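Bin bags that never fit the bin: what size are you all buying? 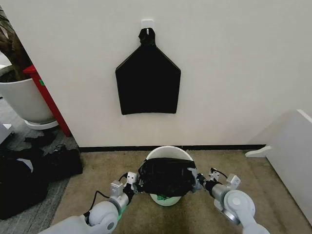

2 min read · 5 replies

pendier_moss
2019-01-01
New year, same old moan. I've bought yet another roll of bin bags that say they fit and don't! Our upstairs bin is a round white plastic one and every black bag I put on it bunches up over the top like a bad shower cap. I keep a spare on a sticky hook on the wall now, which is handy, but I'd still love one that goes on first time. What does everyone else do?

lovmont_lass
Ignore the litres on the packet, they mean nothing. Get a bit of string, go once round the rim and halve it. The bag laid flat needs to be a touch wider than that. I did this in our old flat and haven't bought a wrong roll since (well, one, but it was on offer).

turunen72
Disagree with the string thing, sorry. Width is fine but it's the depth that gets you. Too short and it slides down the minute you drop a teabag in. I go a size up and tie a knot in the side to take up the slack.

lovmont_lass
Knots in the side are how you end up with a split bag on the stairs, ask me how I know!

grumpyhob
Why line an upstairs bin at all? Mine's had no bag in for years. Tip it into the kitchen one on a Sunday night, quick rinse, done. Seems daft buying plastic to put in plastic.

pendier_moss
Fair point grumpyhob, but there's hair and cotton wool and all sorts in ours and I'm not rinsing that. Going to try the string tonight. The Tridau rolls in the corner shop are nearly 2 quid so I want to get it right before I buy more.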